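Thread: Is anybody getting their money's worth out of teleop demos?

drirkero_dan
We put in 1530 demos by remote control since May. Soft stuff mostly, mitts and towels. The policy still grabs at air one try in 3. My boss wants another 1000. I say the demos are the problem and more of them won't help.

Atif Baloch
What are you feeding it? Head view only, or wrist too? I'd keep both. The operator leans on the head view without noticing, but the policy needs the close one for the last bit of the grasp.

hegazy_fan
+1 for wrist. Every paper I've read uses it.

drirkero_dan
Every paper shows you the nice wrist shots. Same session, head and wrist:

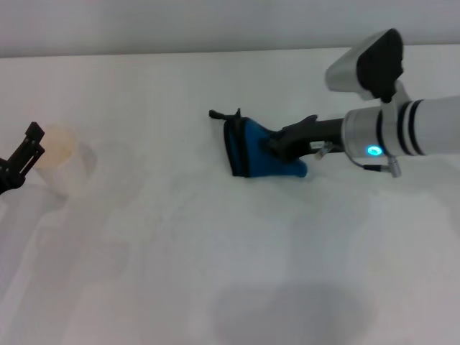
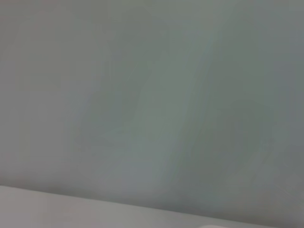
First one is the head view, gripper on the blue mitt. Second is a wrist camera, all blur.

Tell me what a network is supposed to learn from the second one. Gray-green mush with a pale streak through it.

Atif Baloch
One blurry frame doesn't prove much. Look at the whole episode before you toss the stream. If it's sharp on the approach, that's the part you want.

trosberg77
Disagree with Atif. I dropped wrist video on our Rundum setup and lost nothing I could measure. Then again our parts are rigid and always in the same tray, so take that for what it's worth.

hegazy_fan
So it's a totally different task?

trosberg77
Pretty different, yeah. Still think people add cameras when they should be fixing the operators. Have you tried moving the arm by hand? Ours got much smoother demos that way.

drirkero_dan
Tried it for 7 days. Two arms, one person, and your own elbows are in the head view the whole time. No thanks.

Atif Baloch
Train with and without the wrist stream on the demos you already have. Costs you a night of GPU time. Cheaper than 1000 more mitts.

drirkero_dan
Fine. Starting it Tuesday. I'm not expecting much, and I'll post both numbers either way.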